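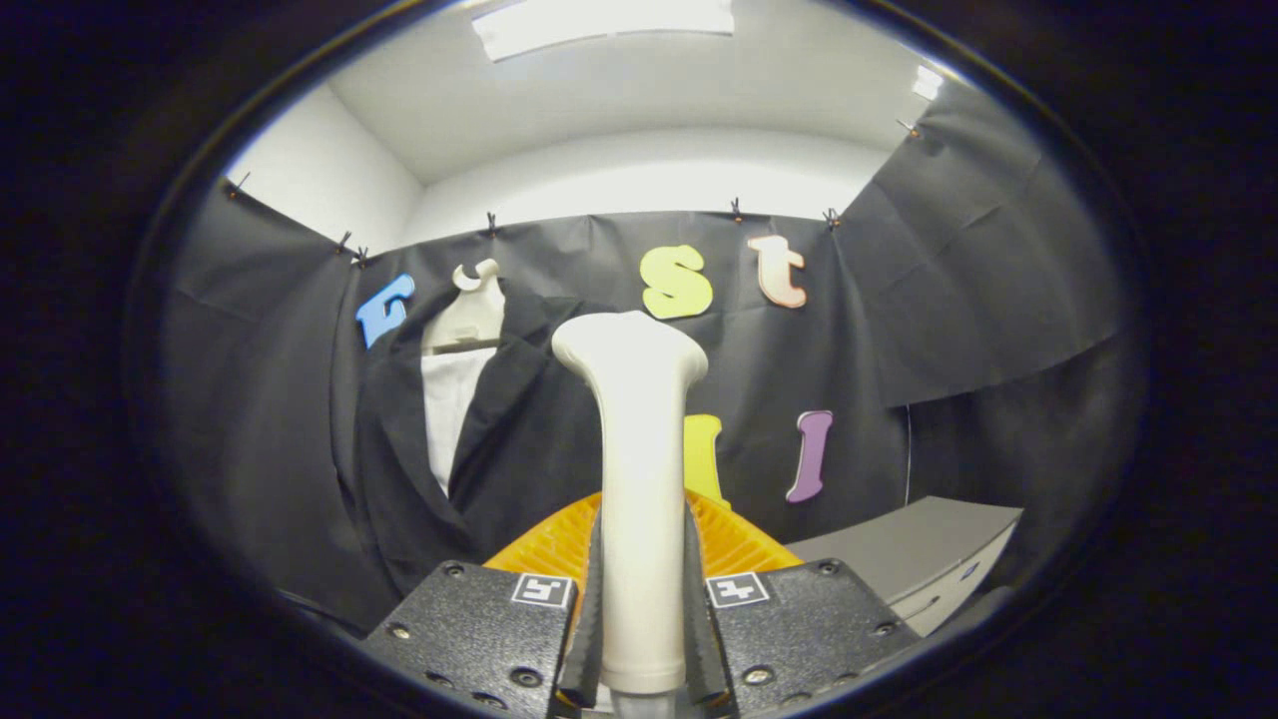

I sell and set up small grippers for people who want to automate one boring job and don't have a big company's budget, so most of my day is spent talking customers out of spending money in the wrong order. The usual first question is which arm to buy. My first question back is what you want to hold, and where on it. Take a piece like the white plastic one between the fingers, wide and rounded at the top with a long narrow stem. The stem is your grip, the crown isn't, and that alone tells me you want slim, padded fingers and a straight closing motion. Once we know that, the rest of the shopping list gets a lot shorter!

The Ostetti two-finger hand kit

This is the one I recommend to almost everybody starting out. The kit is $1696 and you get the hand, the mounting plate, one pair of long fingers, two pairs of replacement pads and the cable. No arm, no controller, no table. I know that sounds like a lot left off, but plenty of you already have an arm sitting there (or have your eye on a used one), and I'd hate to charge you twice.

Spare finger set: $513 a pair, blocks and screws included. Yes, I get emails about that price. The blocks are machined in small batches and I've tried cheaper ones, and I went back. Buy one spare set with the kit if the hand is going to run every day. If you're only testing an idea, skip it and order later.

Pads come in packs of 10. Get a pack. You'll change them more often than you expect, especially with smooth plastic parts, where a little dust makes everything slide.

Planning the rest of your budget

Please leave money for the stuff around the robot. I've watched people spend it all on the arm and then prop the whole thing on a folding table that wobbles (I did this myself with my first cell, and I spent a week blaming the software). What I'd set aside for:

A solid stand or bench, bolted down if you can.
Markers on the finger blocks if you're using a camera, so you can check how far open the fingers are. Small printed squares are fine.
A plain background behind the work. Black cloth and binder clips do a perfectly good job and cost next to nothing.
Lighting you control. Overhead lights are okay until somebody switches them off at five.
Time. Two full days for setup, even if your brother-in-law says an afternoon.

Will it fit my arm?

The plate fits the Lilleck arms straight out of the box, and the Wan with an adapter ring that I'll throw in if you mention it on the order. For Stallia arms, write to me first. The older ones have a different bolt pattern and I need to see a photo of your flange before I'll take your money.

What it's not good at

Floppy things. Bags, cloth, loose film, anything that folds up when you squeeze it, you want a different hand, and I'll happily point you to one I don't sell. It's also slow to open all the way, so for fast sorting lines I'd look at an air-driven gripper instead.

Ordering

Prices on this page were last checked Wednesday, October 26, 2022. Kits are in stock, spare finger sets are made to order. Shipping is figured at checkout. If you're unsure, mail me one of your parts in a padded envelope with your name on it and I'll try it in the hand on my bench and write you back with what I'd buy. There's no charge for that, but put return postage in if you want the part back.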